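Buy the Coat in a Color

I needed a new winter coat last year, and I went to look for one at the Clalla store in Stivbridge, which has the biggest coat department within driving distance of my house. The coats were black, navy, charcoal, and a brown the tag called "mushroom." There was one red coat on a mannequin by the door. I asked if they had it in my size and was told it was a display piece from the year before.

I bought a charcoal one. It is warm and has good pockets. I have also picked up the wrong coat twice after dinners at other people's houses, and both times the other coat was charcoal too.

My complaint is with the way adults in this country have agreed to dress for half the year. From October to April, when there is the least light and the trees are bare, we put on clothes the color of the road. Then in June, when everything outside is already bright, we get out the yellow and the pink. I think we have it backward, and I think it makes the winter worse than it has to be.

The usual defense is that dark colors are practical. They hide dirt, and they go with everything. I accept the first part for the cuffs and the hem of a coat, which do get dirty. For the rest of it I'm less sure. A black wool coat shows every hair from every dog it passes. Mine shows lint, salt, and the dust from the inside of my car. A mid-green or a strong blue would show less of all of these. As for going with everything, a coat is mostly worn closed. What it has to go with is a pair of pants and some shoes, and if those are dark already, nearly any color will do.

There is also a practical case on the other side. It is dark at five in the afternoon, and people are crossing streets. I drive home down a road with no sidewalk, and the walkers I see soonest are the children, who are still allowed to wear orange. Their parents walk next to them in black.

The next defense is that dark clothes are serious. I worked in an insurance office for 26 years, so I know this one well. No rule at our office said you had to wear gray. You simply noticed that the people who got promoted wore it, and after a while you owned a closet full of it. One woman in claims wore a turquoise cardigan most days of the winter. She was very good at her job, and what people said about her was that she was "a lot of fun," which in that building did her no good at all. I said it too. I'm sorry about that now.

The store's reason is that color does not sell. Bontu Wubshet ran a clothing shop on Mill Street until she retired, and I asked her about it. She told me customers would walk straight to the bright rack, hold something up to the mirror, say how much they loved it, and buy the black one. At the end of the season she had to mark the bright ones down to 40 dollars to get rid of them. So she ordered fewer. The next year there were fewer to hold up, and the ones left looked odder for being so few. She didn't blame the customers much. A coat costs a lot, and people are afraid of getting tired of it.

I understand the fear, but I think it is mistaken. I have been tired of every dark coat I ever owned. I just never noticed the day it happened, as there was so little about the coat to have an opinion on. The only one I remember well is a mustard-colored one my aunt handed down to me in high school. It was too wide in the shoulders and the lining was torn. I could describe the buttons to you today.

I'm not asking anyone to throw out good clothes. The coat you have is the one you should wear until it wears out, and I am still in the charcoal. What I would like is for people to spend the same money differently the next time, and for the stores to give us more than one season to get used to the idea. Three red coats in three sizes, kept in stock past Thanksgiving, would be a fair test. One on a mannequin is no test at all.

Until then, the cheap place to start is with what you wear inside. Sweaters cost less than coats, and no one from the office is going to see you in your own house at seven in the morning.

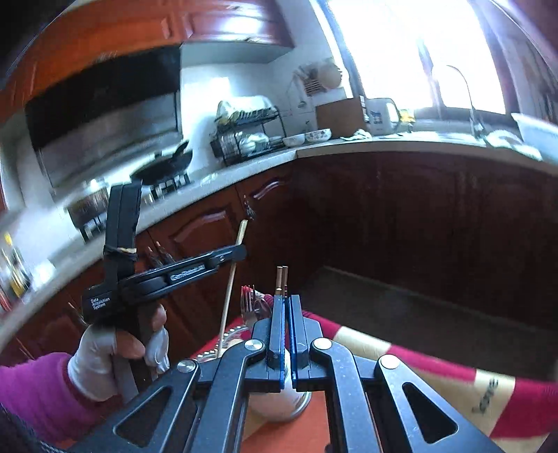 Indoor clothes are where most of us already cheat a little. People who would never wear a bright coat to work own at least one loud thing they keep for home, usually soft and bought without much thought. A fuzzy purple sleeve with a darker magenta cuff looks perfectly at ease in a kitchen, and it is more color than I saw on the whole coat floor at Clalla, leaving out the mannequin. I see no reason a coat couldn't be made in those same two shades. I would try it on, and if they had my size I think I would buy it, though Bontu says that is what they all told her.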